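Home | Products | Newsroom | Safety Notices | Contact

Trirley Pauses Cloth-Handling Trials After Grip Fault, Declines to Set a Restart Date

April | Trirley Newsroom, Drultcombe
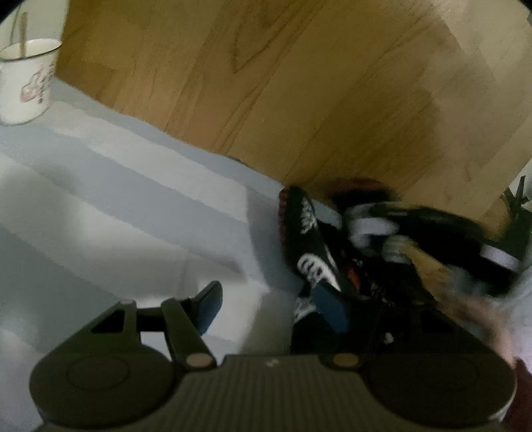
DRULTCOMBE: Trirley has stopped all clothing pickup work with its two-finger gripper after the fingers failed to open on command. The fault showed up in 11 of 200 pickups. In 5 of those the operator had a hand in the cloth at the time. There were no injuries, and we do not consider that a point in our favor.

The trials involve people working close to the fingers, often reaching into the same pile of fabric. Our earlier safety review treated the soft load as low risk. We no longer accept that reasoning. A shirt may be harmless, but a finger that stays closed on a sleeve is still a closed finger.

Subramaniam, which supplies the finger linkage, has offered a software update it says clears the fault. Trirley has seen the bench results and is not persuaded. The bench test used flat, folded cotton. The failures came on heaped laundry with trim and mixed layers, and the update has not been run on anything like that.

Allon will carry out a separate check of the release mechanism. Until it reports, units already with testers should be switched off and left unloaded. Testers should not try to free trapped fabric by hand while the unit has power.

Trirley will not resume until the gripper has completed 100 pickups in a row, on mixed clothing, with no failure to release. We had previously described this product as "ready for the home." That wording has been withdrawn.

Related releases
Subramaniam Linkage: What We Asked and What We Got Back
Returning a Test Unit
Trirley Opens Drultcombe Workshop
Changes to Our Operator Hand Safety Rules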